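Bench notebook – March, Selov rebuild

Started 8:15. Case open on the bench, side panel off, screws in the lid of the old tape tin. Solange Cordier wants this one back in the Bragança room before the end of the month, so it goes ahead of the Irkska box.

Symptom as written on the ticket: shuts down under load after 12 minutes, fan at 3000 rpm the whole time. Ran it once before stripping it and got the same. Paste under the cooler had gone hard at the corners. Took it off with alcohol and lint-free wipes, two passes.

Memory pulled, both sticks bagged and marked with the ticket number. Try them one at a time later, same slot.

Socket

Bracket open, lever up, processor left seated. Check the pins before closing – lift the chip straight up, no tilting. 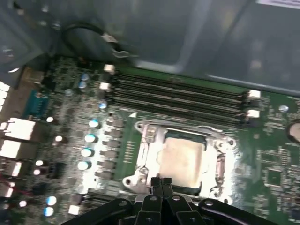 Still to do

Close the lever, fresh paste, cooler back on. Tighten the cooler screws crosswise, a couple of turns each.
One stick in, boot to setup, watch the temperature for 8 minutes. Then the other stick.
Ask Gurnum about a spare fan. The last order took 2 weeks.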